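My first half season with the Canley second team

5/3/25

I moved to Canley last July and I did not know one person here. In my country I played football at school, on the left side of defense, never very well. When I saw the paper on the door of the sports shop, "second team looks for players, all levels", I wrote down the number, and then I waited two weeks before I called it.

The person who answered was Ye-seo Ji. She coaches the second team and also plays when we are short of people. She asked me only one question: can you run for 90 minutes? I said yes. It was not true at that time.

Learning the words

The most difficult thing in the first month was the shouting. I learned English from books, and in books no one shouts "man on" at you. The first time I heard it, I looked around for a man, and the player from Briren took the ball from my feet and scored. After this I made a small list at home of everything people shout, and I asked Ye-seo about each of them before training. "Switch it" was easy. "Square" I still mix up sometimes, I must admit.

The away game in Tultau

I want to write about this game because it was the best one for me. The field in Tultau is on a hill, and it really goes down to one corner. In the first half we played uphill, and against the wind too. They scored after 10 minutes from a corner kick. I was supposed to stay with their tall number 5, and I lost him behind our goalkeeper. I felt very bad about it, but our captain only hit me on the shoulder and said "next one".

In the second half the field was on our side. We made it 1-1 from a free kick that touched somebody in the wall. Then close to the end I got the ball near the line and I heard "switch it" - and this time I understood! I kicked it as far as I could to the right, it was a little too high, but Wei took it down with his chest and went past the defender. His cross was perfect and we scored with the head. It finished 2-1 for us. It was our first win away from home since I joined.

I came home after dark with mud up to my knees, ate two plates of rice and eggs standing in the kitchen, and called my mother to tell her about the pass. She asked if I was wearing a warm hat.

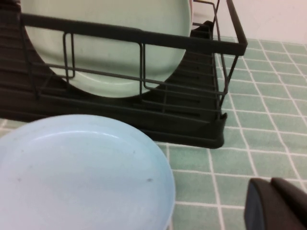

What I do differently now

I run in the mornings before work, along the canal to the old bridge and back. In the beginning I had to walk the last part, and now I can do it without stopping, although slowly. I also changed my boots. The old ones were half a size too small and I lost a toenail in the game against Briren at home, a match that we lost 4-0, so I have no good memory of it at all.

Ye-seo wants to try me in the center of defense for the next games. I told her I am not tall enough. She said that I talk more than the others now, and in the center she needs somebody who talks. I was proud of this for the whole evening - I think she does not know how much.

We have Briren again next, on their field. I will write how it went.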